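Apple season is here, so bring a basket

The first crates from Foley came in on Friday and the whole hallway smells wonderful! If you haven't been by the Jorkthorpe fruit table yet this fall, this is the week to do it. We have 36 crates promised over the season, up from last year, and the early ones are dark red, crisp and just sharp enough to make a really good pie.

The table works the way it always has. Fruit goes out at 7 in the morning, you take what you'll eat, and if you have a tree of your own you add to the pile (windfalls are welcome, as long as they're sound). We're switching from plastic tubs to wicker baskets this year and I couldn't be happier about it. The shallow ones are best for apples. You can spread them out in one layer, the air gets around them, and the soft one at the bottom doesn't sit there unnoticed until it has spoiled its neighbors. 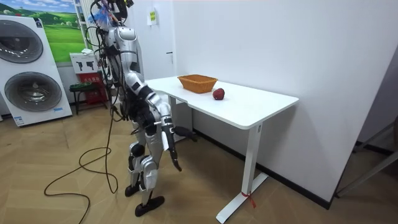 What we still need

More baskets, please! Wicker, shallow, any shade, with or without handles. If there's one on top of your kitchen cabinets holding old batteries and takeout menus, we would love to give it a better life. Drop it off at the Wudeda Street door any time before 6 and put your name on a piece of tape underneath if you want it back in the spring.

We could also use brown paper bags, a second apple corer and clean jars with lids. The jars are for applesauce day, when we hope to fill 70 of them. Last time we ran out of lids long before we ran out of sauce, so check that yours still fit.

Keeping them at home

Put apples somewhere cool, away from the potatoes, and look them over every few days. Anything bruised gets eaten first or goes into the pot with a little cinnamon. And if you have a favorite recipe, send it in for the Firkudine page. The apple cake from last October is still the one people ask me about, and I'd love to have a few more to print beside it.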